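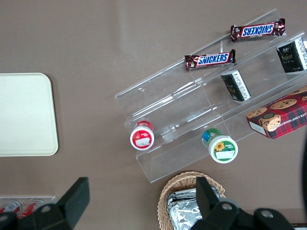

A clear tiered stand, stocked with snacks and jars.

The catalogs start arriving in December, when a gardener's resistance is at its lowest. By the second week of January I had ordered four kinds of leek. I don't especially like leeks.

Senga Rutherford, who has run the seed exchange in Sastholm for 11 years, considers this a mild case. She once drove two hours for a bean. It was a climbing bean called Visetti, purple in the pod and green in the pot, and the man who had it wouldn't mail it. He wanted to see what sort of person was asking.

"I wore my good coat," she says.

The exchange lives in a former shoe store, and the seeds are kept in the drawers that used to hold laces and polish. At last count there were 317 varieties, each in a paper envelope with the grower's name, the year, and whatever that grower felt the world should know. The notes are the best part. "Slow but worth it," says one squash. A lettuce from Dionysis Triantafyllou reads, in full, "Slugs adore it."

The rules are simple. You take a packet in winter and bring two back in the fall, saved from your healthiest plants. Beans, peas, tomatoes and lettuce are the easy ones, as they mostly keep to themselves. Squash will cross with anything in the neighborhood, and a pumpkin saved carelessly may come back as something you'd use to prop open a garage.

Catalina Daza learned this with her Stergiou melon, a small, netted, very sweet thing that had been in her street for decades. She planted it beside a neighbor's melon of no particular distinction. The next summer she got fruit the size of a bowling ball, with about as much flavor — "and so many of them," she says. She has since taken to bagging the flowers and pollinating by hand with a paintbrush, before breakfast, in her robe.

Germination is the other gamble. Rutherford tests old packets on damp paper towels, ten seeds to a towel, on top of her refrigerator. Onion and parsnip are past it after a year or so. Tomatoes will forgive you for a good deal longer.

My leeks are in a tray on the windowsill now. All four kinds came up.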